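Home | Features | Workshop | Money | Columns | Subscribe

Print this page | E-mail this article

**What I Wish I'd Budgeted For Before the Grippers Came**

By Ruth Bermúdez

I had a spreadsheet. I was very proud of it (it had colors!) and it had one big line at the top that said "grippers" and a few little lines underneath that said things like "misc." If you're planning to buy hand-held grippers so your people can record ordinary chores for a robot to learn from, please learn from me and give "misc." some real money.

Our project is called Tomlow and it's small. We go into lived-in bedrooms and tidy them with a gripper in each hand. Socks, hair bands, bags, scarves, whatever is lying on the bed goes in a bin, and then we do it all over again. My job is to buy the stuff and keep it working, and I love it more than I expected to.

So, quotes. I asked two suppliers, Flurnis and Sarnent, and they could hardly have been more different. Flurnis sent me one number for a pair, no breakdown, with a cheerful note. Sarnent sent four pages. I groaned when I opened it, but those four pages are how I found out that jaw pads were priced separately, and so were chargers, and so was shipping a unit back for repair. When I went back to Flurnis and asked for the same list, their total came to $2,734 a pair and Sarnent's was lower. Ask for the list!

Then there's the wear. Cloth is sneaky. A hard plastic cup is easy on a gripper, but stretchy fabric and anything with a chain or tinsel on it gets into the hinges and rubs at the pads. I now set aside $200 per pair for pads and screws, and I'd rather have it left over in January than go begging for it.

Buy bins too, and buy clear ones with a good thick rim. I started with solid ones from the discount store and we spent half our time leaning over to see what was already inside. They're cheap, they stack, and you'll never get me to go back.

The other thing I'd plan for is room. Two people, four grippers, a bed, cables, a door that needs to open... I drew our first setup on graph paper and forgot that a person has elbows. Go stand in the space before you order. Hold a couple of rolling pins out in front of you and pretend to pick things up. You'll feel silly and you'll probably order shorter cables.

As for how many to buy, my boss wanted 12 pairs on day one. I talked him into four, with a price in writing for the other eight, and the Sarnent rep was perfectly nice about it. We've since changed our minds on the pads and on where the chargers go, and I'm glad we only had four pairs to change.

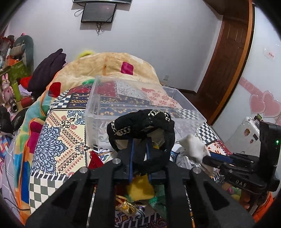

The other eight are on next year's sheet now, with the bins and the spare pads on lines of their own. I kept the colors.

Related items

- Rainer's Used Arm Sale: Worth the Drive?
- Lease or Buy: A Small Shop Does the Math
- Five Questions for Your Repair Contract
- Letters: Your Worst Shipping Bills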